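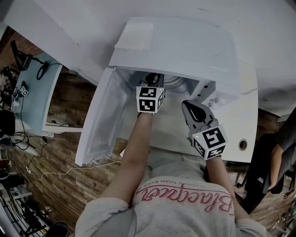
Mackenzie Pelletier asked whether the compact washer could go back into general use before the rest of the room was signed off. The answer from the office was that the room is passed or failed as a whole, so please wait for the sheet below to be completed and pinned up.

Brinley laundry room, compact washer and surroundings
Safety checklist with comments
Completed by: Annick Lemieux
Date: March 10, 2024
Previous check: June
Copy to: Skulska office, Campbell desk

Mark each item OK, ACTION or N/A. Comments go under the item they refer to. If an item is marked ACTION, write what is to be done and who has been told. Do not leave a blank and come back to it later.

PART A. BEFORE TOUCHING THE MACHINE

1. Machine switched off and unplugged at the wall.
OK
Comment: Unplugged for the whole check. The socket switch is stiff but works.

2. Cable sound along its full length, no cuts, flat spots or tape repairs.
OK
Comment: Run through the fingers from the machine to the plug. Keep it out of the way of the lid hinge. Last June it had been pushed down behind the lid and there was a mark on the outer cover. The mark has not got any deeper.

3. Plug cool, pins straight, no browning on the socket.
OK

4. Floor dry, and the machine standing level on all its feet.
ACTION
Comment: Floor dry. The machine rocks slightly when pushed at one front corner. Foot to be wound down and the lock nut tightened. Told Mackenzie, who has the spanner.

Reply, M. Pelletier: Done the same afternoon. It took 4 turns. Please check again after a few loads as the nut is a bit worn.

5. Clear space of 300 mm on the side where people stand to load.
OK
Comment: Only if the drying rack is folded. There should be a line of tape on the floor to show where the rack stops. Ordering tape.

PART B. LID, OPENING AND DRUM

6. Lid opens fully and stays up by itself.
OK
Comment: Opened and let go several times. It did not drop. Anyone who finds it falling should stop using the machine and write it on the door sheet, even if it only happens once.

7. Lid surface clean, nothing stored on it.
OK
Comment: Take everything off before a wash. Powder boxes and cloths get left on lids all over the building and end up behind the machines.

8. Edges around the opening smooth, no cracks in the plastic.
OK
Comment: Gone over by hand with the lid raised. One small rough spot near the front, not sharp enough to catch skin or clothing. Look at it again next time.

9. Drum empty, and turned by hand through a full turn without scraping.
OK
Comment: Found a hair grip and a bit of a paper label. Drum runs quietly. Please put a hand right down and feel round the bottom as well as looking, the light does not reach that far in.

Reply, M. Pelletier: Could we add "check pockets" to the notice by the door? It is the third grip this year.

Reply, A. Lemieux: Yes. Will go on the new notice.

10. Inside of drum free from rust, loose metal and limescale build-up.
OK
Comment: A little scale under the rim. Descaler from the Latar cupboard, one sachet, hottest cycle, no clothes in. Leave the lid up afterwards until the drum has aired.

11. Cut-out working: the drum stops when the lid is lifted during a spin.
OK
Comment: Machine plugged back in for this one item only, then unplugged again. It came to rest within 4 seconds. If it takes noticeably longer than it used to, mark ACTION and take the machine out of use. Sleeves pushed up and nothing loose at the wrists for anyone doing this test.

PART C. THE ROOM

Part C used to be done by the Campbell desk on its own form. It is now on the same sheet, so the two no longer get out of step. Most of it can be done from the floor by looking up. Do not stand on the washer or on a basket to get a closer look at the fittings. Ask the desk for the step.

Ceiling lights. All tubes lit, none flickering, ends not blackened.
ACTION
Comment: The long tube hums. It was like this in June as well. Skulska's own rule is to change tubes at 1,000 hours in rooms without a window, and I can't find a record of the last change. Asked the desk to look it up and change it if there is nothing written down.

Reply, Campbell desk: No record found. New tube ordered. The shorter one will be done on the same visit.

Pipes at ceiling level. No drips, staining or loose brackets. Nothing hung from them.
OK
Comment: No clothes hangers on the pipes please. One was taken down in the autumn and the bracket had to be refixed. The pipes are next to the lighting, so report any damp patch straight away and keep the lights off until someone has been.
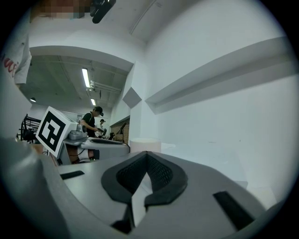
Conduits. Fixed along their run, no open ends or missing covers.
OK
Comment: Checked from the step with a torch.

Walls and boxed-in edges. No cracks, flaking paint or soft areas.
OK
Comment: Wiped down where there was a splash mark.

Air. Vent open and pulling when a sheet of paper is held to it.
ACTION
Comment: Weak. Cover taken off and washed, then tried again, a little better. Needs the inside cleaned properly, which is beyond what we can do with the step. Passed to Skulska.

Door. Opens fully, closes by itself, notice in place and readable.
OK
Comment: Old notice still up. New one will carry the line about pockets.

RESULT

Washer: passed, with the foot adjusted.
Room: passed for use, with the tube and the vent outstanding.

Users may go back to normal booking once this sheet is on the door. No overnight loads until the vent has been cleaned.

Added later, A. Lemieux: Foot rechecked after a few loads and still level. Tube fitted and the hum has gone. Vent still waiting for a visit.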